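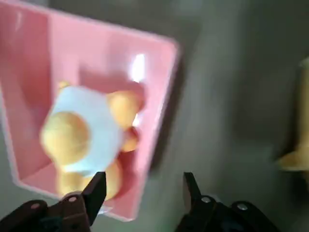

Toy fried egg in a pink tray.

Paraschiva Barbu
13 March 2019

1/ Some notes on cutting the grocery bill, since several people asked after the last Minanance newsletter. We are a family of four in Flalden.

2/ In February we spent $88 less than the month before. Most of that came from buying meat once every two weeks and freezing it in meal-size bags.

3/ Eggs are still the cheapest dinner we make. Eight eggs, leftover potatoes, an onion. The kids eat it without complaint if there is ketchup.

4/ I stopped going to the store on the way home from work. I go after supper with a list. 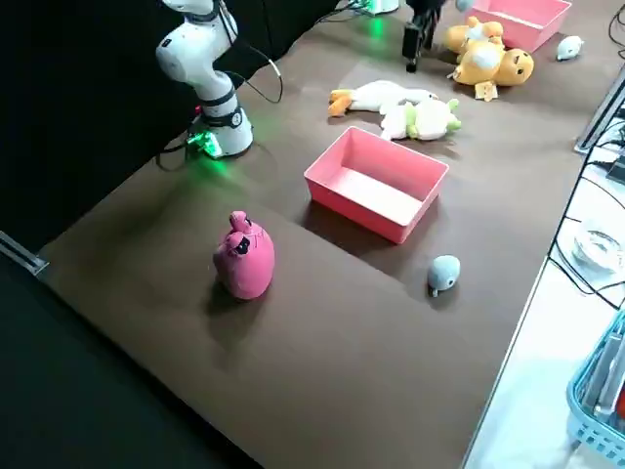 Minanance, No. 22

5/ Store-brand oats, rice and canned tomatoes are fine. Store-brand coffee was not. We went back to the old one.

6/ Check the unit price on the shelf tag. The big bag of flour at Trumska cost more per pound than the small one last month.

7/ Bread: I bake on the weekend and freeze half, sliced. Sârbu's recipe from the last issue works with plain all-purpose flour, but give it a longer second rise.

8/ Next up is the electric bill. Send me what you pay for a dryer load if you have worked it out.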